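Jurnstead clothing bank moves to Tronwood Road for winter

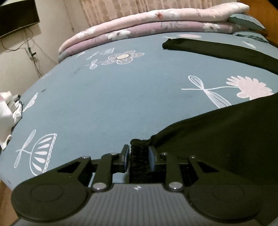 A black garment with a ribbed cuff on a blue-teal fitted sheet.

The Jurnstead clothing bank will reopen Thursday in the former Bodnár shoe store on Tronwood Road, with longer hours and a separate room for bedding.

The service has worked out of two classrooms at the Hodik Street adult school for the past three winters. The school needs those rooms back for evening English classes, and the lease on the shoe store was signed in September.

"We were putting coats away at four so the students could sit down at five," said Naledi Radebe, who manages the bank. "Now we can leave the racks up."

The new location will be open from 10 a.m. to 6 p.m. on weekdays and will stay open until 8 p.m. one night a week. The late night has not been chosen. Radebe said it depends on the bus schedule, which changes at the end of October.

Visitors do not need a referral or proof of income. Each household can take up to 30 items a month, and baby clothes do not count toward the limit. Sheets and blankets are given out by the set and must be requested at the front desk.

The bank is asking for adult sweaters, sweatshirts and winter coats, mostly in large and extra-large sizes. It also needs twin and full fitted sheets. Pillows, mattress pads and electric blankets will not be accepted.

Donated clothing should be washed and dried before drop-off. Zippers should be closed and pockets emptied. Small repairs are fine to leave undone, according to Mariann Kerekes, who runs the mending table.

"A loose cuff or a missing button takes us a few minutes," Kerekes said. "Mildew is what we can't fix. If it smells like a basement, please don't bag it with the good things."

Drop-offs will be taken at the rear door on the alley side during open hours. Bags may not be left outside overnight. Last winter the bank threw away several loads that had been rained on.

The city is paying $100 a month toward heating through March. Rent is covered by a grant from the county. Hendrik Visser, who owns the building, has agreed to a lease of three years and is replacing the front door to make room for wheelchairs and strollers. Until that work is finished, visitors who need a wider entrance should use the rear door and ring the bell.

Parking on Tronwood Road is limited to one hour. The number 3 bus stops across the street.

The Hodik Street rooms are already closed to donations.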